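About Plisotport

Plisotport is a small company that tests and repairs the control programs behind robot grippers. Most of our customers run packing or sorting cells with one or two arms. They call us when a gripper drops things, crushes things, or stops for no reason they can find. We have 11 people, one workshop with two test benches, and a simulation room where most of the work gets done.

The company was started by Aldo Benedetti and Corrado Zuccaro. They had worked together at Wainwright, a packaging plant where Aldo maintained the arms and Corrado wrote the programs that ran them. Both of them left after the job described below. We put it on this page because customers ask why we work the way we do, and it is easier to explain once in writing.

What went wrong at Wainwright

One October the plant changed the product on its second line from cartons to glass jars. The arm on that line used a parallel gripper with two flat fingers. The new program was tested at low speed for one shift, approved, and put into production.

On the third day the gripper opened while the arm was moving. A jar left the fingers at full travel speed, went over the guard panel and broke on the walkway on the other side. A line operator had walked through there a short time before. No one was hurt. The line was restarted after 20 minutes because the arm showed no fault code and the gripper opened and closed normally when it was tried by hand.

It happened again the same afternoon. This time the jar stayed inside the cell, and Aldo shut the line down and locked it out.

The cause took 3 weeks to find. The gripper controller reported its finger position to the arm controller over the plant network. When the network was busy, a report could arrive late. The program treated a missing report as a zero, and in that controller zero meant the fingers were fully closed on nothing. The program then did what it had been told to do after a missed pick. It opened the gripper and went back for another try. With a carton this had probably been happening for months, and what people saw was a carton on the floor now and then. Those were written up as worn finger pads, and the pads were replaced.

There was also a second problem. The guard panel had been sized for cartons, and the change to jars was handled as a program change only. The height of the panel was never looked at again.

How we work now

Every gripper program that comes to us is run in simulation before it goes near a real arm. We build the gripper and the surfaces it works over, and leave out what does not matter to the test. The rendering is plain and some of the edges come out rough. What we care about is whether the fingers are where the program believes they are.

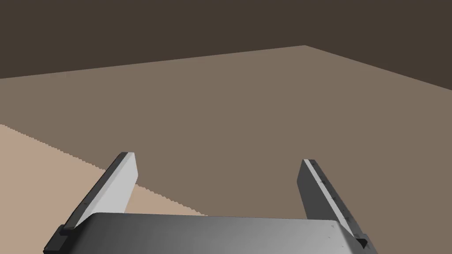
Simulated view from just behind the gripper, with the fingers open and nothing held between them.

An open, empty gripper is where many of our tests begin. It is a simple state, and a program should never be wrong about it. We delay the position reports, drop them, repeat them and send them out of order, and we record what the program decides each time. A standard run has 40 of these faults. If the program opens the fingers during travel in any of them, it fails and goes back to the customer with the log.

Programs that pass go to the bench. We use soft test pieces there first and the customer's own product last, behind a panel sized for the heaviest piece and the fastest move. Aldo signs off on the bench work and Corrado on the simulation work. Neither of them can sign for the other.

Our own failure

In our second year we passed a program for a customer called Doltine that should not have passed. The simulated fingers opened at a fixed rate. The real ones, on a cold morning, opened more slowly, and the arm pulled back before they had cleared the part. One finger was bent and a mounting bracket cracked. We had tested late messages thoroughly and had not tested slow fingers at all.

We paid for the gripper and for almost a full shift of lost production. Finger speed is now varied in every run, and Doltine is still a customer. The bent finger is on a shelf in the simulation room.

What we make

Our test software is called Multavus. It started as Corrado's set of scripts for the Wainwright fault and has been rewritten since then. Customers can license it and run their own tests, or send us their program and have us do it. It works with two-finger parallel grippers. We do not support suction cups or multi-finger hands at this time, and we will tell you that on the first call.

Multavus does not replace a risk assessment of your cell. It tests the program. Guard heights, walkways, lockout procedures and training are the responsibility of the site, and we ask to see the assessment before we start work. If the product, the speed or the weight has changed and the assessment has not been updated, we wait until it is.

Reporting a fault

If a gripper has released a part during travel, stop the cell and lock it out before you contact us. Please do not clear the controller log or cycle the power to see if it happens again. Save the log, write down what product was running and at what speed, and note whether any pads, fingers or cables were changed recently. Fault reports are read before any other mail.

Page last updated 15th November.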